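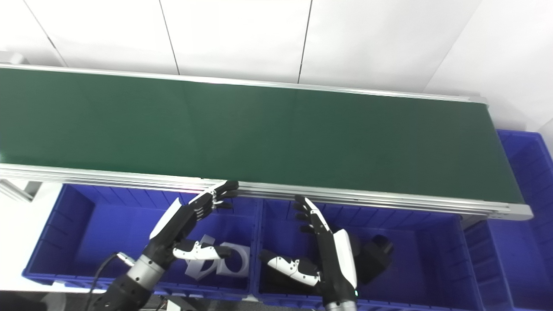 « Le jour où il pliera une housse de couette, appelez-moi »

Lamduan Chareonsuk a le tutoiement facile et la formule sèche. Elle dirige les essais chez Kedard, un atelier de préparation de commandes qui, depuis le mois de mai, confie une partie de son tri à un robot doté de deux mains. Deux vraies mains, enfin, avec des pouces. Quand je lui demande si la machine travaille bien, elle regarde l'heure avant de répondre.

« Ça dépend de ce que tu appelles travailler. Si c'est être là à six heures du matin sans réclamer de café, elle est irréprochable. »

Le poste tient en peu de choses : un convoyeur à bande verte, un rail d'aluminium, des bacs bleus en dessous. Les pièces arrivent, il faut les prendre et les mettre dans le bon bac. Une intérimaire apprend ça en une matinée, dont une bonne moitié passée à trouver les vestiaires. Pour le robot, il a fallu tout le printemps.

« Le problème n'a jamais été de savoir où ranger, explique-t-elle. Il reconnaît une pièce blanche d'une pièce noire, merci bien, mon neveu de deux ans aussi. Le problème, c'est de la prendre. Une pièce plate posée sur une bande, toi, tu glisses l'ongle dessous et tu n'y penses pas. Lui, il n'a pas d'ongles. »

Benito Segura, son collègue, passe ses journées à régler la prise. Il a la patience des gens qui ont longtemps réparé des photocopieurs, métier qu'il a exercé avant de se laisser convaincre par Waltent, puis par Kedard. Il tient un cahier des essais, à la main, au stylo, ce qui fait beaucoup rire les plus jeunes. On y lit 2 942 prises tentées. Combien de ratées ? Il referme le cahier.

« Sur les 100 dernières, c'est très honorable. Sur les 100 premières, j'ai surtout appris à ramasser. »

La cadence, elle, ne fait rêver personne. Dans son heure de démonstration la plus flatteuse, le robot a trié 236 pièces. Une personne habituée au poste en fait 400 et trouve encore le temps de raconter son week-end. Chareonsuk donne ces chiffres sans se faire prier, ce qui est assez rare dans le milieu pour qu'on le signale.

« Je préfère les dire moi-même. Sinon un commercial de chez Skernunex vient te montrer une vidéo accélérée, et après tout le monde s'étonne que le nôtre soit lent. Le leur aussi est lent. Ils ont juste un meilleur monteur. »

Pourquoi des mains, alors ? Une ventouse ferait l'affaire pour moins cher, et elle ne demanderait pas tout un cahier de réglages. C'est la question qui fâche, ou du moins celle qui fait soupirer Segura.

« Une ventouse, c'est très bien tant que la pièce est lisse. Tu lui donnes un raccord avec un trou au milieu, elle aspire de l'air. Et puis nos clients changent de références tout le temps. Avec une main, en théorie, tu ne changes pas l'outil. » Il insiste un peu sur « en théorie », puis va se chercher de l'eau.

Reste la grande affaire, celle qu'on leur ressort à chaque dîner : et à la maison ? Les visiteurs sont tous polis devant le convoyeur, et tous finissent par demander quand la chose saura vider un lave-vaisselle. Chareonsuk a préparé sa réponse.

« Ici, on a tout fait pour lui faciliter la vie. La lumière est bonne, les bacs ne bougent pas, il n'y a pas de chat. Chez moi, il y a un chat, des couverts collés au fond du panier et un couvercle qui n'appartient à aucune boîte. Je ne lui souhaite pas ça. »

Segura est plus optimiste, à sa manière. Il pense que le linge viendra avant la vaisselle — les serviettes, précise-t-il, pas les draps-housses. Il a fait un essai un soir avec un torchon, au poste Goodall, tout au fond de l'atelier. Le résultat ?

« Il était plié. On ne savait pas trop dans quel sens, mais il était plié. »

Elle lève les yeux au ciel. Le torchon, dit-elle, était en boule. Ils en discutent encore quand je range mon carnet, et elle me raccompagne jusqu'à la porte en me demandant si je connais une bonne marque de lave-vaisselle, le sien fuit.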